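Cullunine: avances de mayo en la recogida de demostraciones con pinza manual

El equipo de Vicente Núñez ha cerrado la segunda ronda de grabaciones de tareas domésticas para el proyecto Cullunine. El conjunto suma ya 1.000 demostraciones válidas, repartidas en 11 tareas. Todas se han grabado con pinza de mano; la teleoperación queda reservada, de momento, para las correcciones sobre el brazo.

El cambio de método se decidió tras comparar los dos procedimientos en el laboratorio de Domínguez. Con el mando remoto, un operador experimentado necesitaba 90 segundos para completar una inserción sencilla, y buena parte de ese tiempo se iba en recolocar la muñeca. Con la pinza de mano la misma persona trabaja a un ritmo cercano al natural. A cambio se pierde la garantía de que la trayectoria sea alcanzable por el robot, de modo que cada episodio pasa por un filtro cinemático antes de entrar en el conjunto. Los que exigen giros fuera del rango de la muñeca se descartan sin retocar.

Kyung-tae Moon ha reescrito el módulo de sincronización. La versión anterior alineaba las dos pinzas por marca de tiempo del ordenador y acumulaba deriva en los episodios largos. La nueva toma como referencia un cierre simultáneo de ambas al comienzo de cada grabación. Quien tenga datos bimanuales procesados con la versión antigua debe volver a pasarlos; los de una sola mano no se ven afectados.

También cambia el criterio de segmentación. Hasta ahora el episodio terminaba al abrirse la pinza. En adelante se conservan los fotogramas posteriores hasta que la mano se retira del objeto, porque las políticas entrenadas con el corte antiguo tendían a arrastrar la pieza al soltarla.

La tarea que más discusión ha generado es la de los palillos.
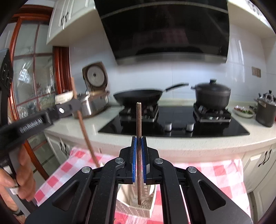 El agarre de objetos finos es sensible al punto de contacto. Un palillo sujeto demasiado cerca de la punta pivota entre las almohadillas en cuanto roza el borde del recipiente, y el error de orientación no se aprecia en la lectura de apertura. Se pide por tanto cogerlo hacia la mitad, en vertical, con una almohadilla azul a cada lado, y alinearlo con el portautensilios blanco antes de iniciar el descenso. En la variante a dos manos, la segunda pinza puede mantener otro palillo inclinado, siempre que no tape a la cámara de la primera la zona de inserción. Las repeticiones en las que el palillo gira dentro del agarre se etiquetan como fallo, aunque acabe dentro.

El entrenamiento de la política de inserción se hará en los servidores de Vemedari. Se compararán 2 configuraciones: una con las demostraciones tal como se grabaron y otra con la velocidad reducida en el tramo final. Las pruebas sobre el brazo se harán en la sede de Gostow, con recipientes que no figuran en los datos.

Las instrucciones de grabación actualizadas están en la carpeta compartida del proyecto. Las dudas sobre etiquetado deben dirigirse a Vicente Núñez; las de sincronización, a Kyung-tae Moon.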